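Work Table Check, Room 101 — Gorngate Workshop
List version: June
Checked by: Sajib Gunawardena

1. Table surface, clean and dry to the hand
Result: PASS WITH COMMENT
Small specks and scuff marks in the white paint. I passed my palm over all of it and found no splinter. Please wipe before the blocks are put out, because grit under a block makes new scratches.
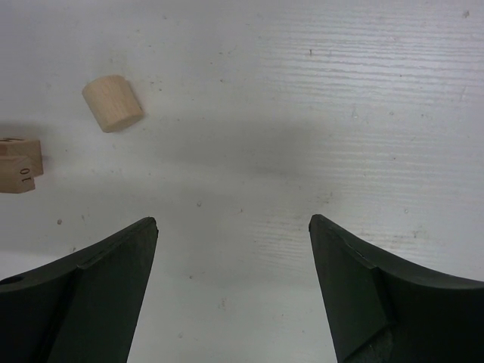
2. Paint finish
Result: PASS WITH COMMENT
The tiny dents are shallow and the paint is not lifting. I would not repaint this year. If somebody does, use the same white, can no. 544 on the shelf list.

3. Wooden blocks
Result: PASS
Edges are smooth, corners have no cracks. Blocks stay in the middle of the table and never near the front side, where they can roll under the foot.

4. Clear plastic box
Result: PASS
No sharp rim, no crack in the bottom. The box must stand upright and open while work is going on. Do not put it on top of papers — it slides.

5. Cables
Result: PASS WITH COMMENT
Loops are free and not pinched. Look at them again after each change of the table layout.

6. White walls at the sides
Result: PASS
Firm when pushed. Screws were tightened, order 843 is closed.

7. Light on the table
Result: REPEAT
I measured 2000 lux in the morning, but one shadow goes over the work area. To be measured again at 4 p.m.

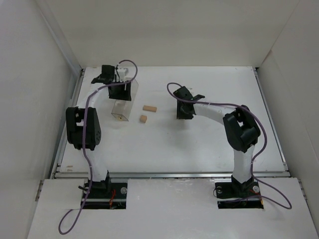 Teodora Omerović: For item 4, can we write also who is changing the box when it gets cloudy? The old list from Vadton had a line for it and I miss it.

Sajib Gunawardena: Yes, I will add it as 4b. Until then please tell Selvaraj Mridha, he keeps the spare boxes.

Next check: after the light is measured.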